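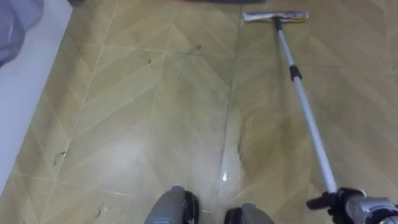

Why does water climb? Everybody knows that water runs down. It falls from the sky and it goes down the hill. But water can also go up, if it finds a very narrow road. Think of an ordinary floor mop, like the one with a long handle lying on the tan floor with the V pattern. When such a mop has a cloth pad and you put it on a puddle, the water goes up into the cloth, even if you don't press.

The cloth is made of many thin threads, and between the threads there are tiny spaces. Water likes to hold on to the threads. It also likes to hold on to itself, so the first bit of water pulls the next bit behind it. Scientists call this capillary action. 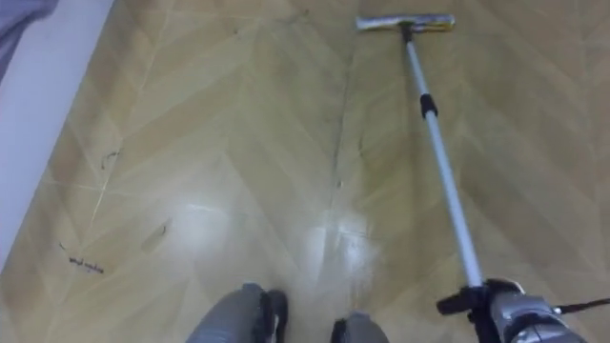
Plants use the same trick. Inside a stem of celery there are very thin tubes, and water travels in them from the bottom to the leaves. In a tall tree the leaves help too — they lose water into the air, and this pulls more water up.

Try it at home

You need a glass, 40 milliliters of water, food coloring and one stem of celery with leaves. Put 6 drops of color in the water and stand the celery in it. Look again after five hours, and then the next morning. What color are the leaves? 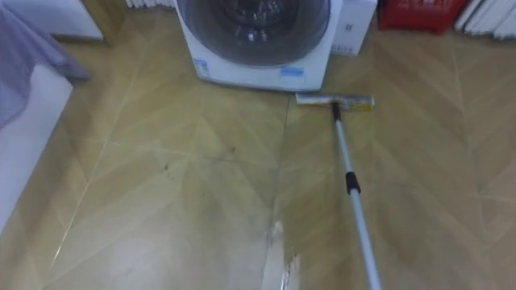 Paper towels can do it also. Hang a strip so that only its end touches the colored water, and mark with a pencil how high the color goes. Then try a strip of plastic bag and compare.

Written by Irina Voicu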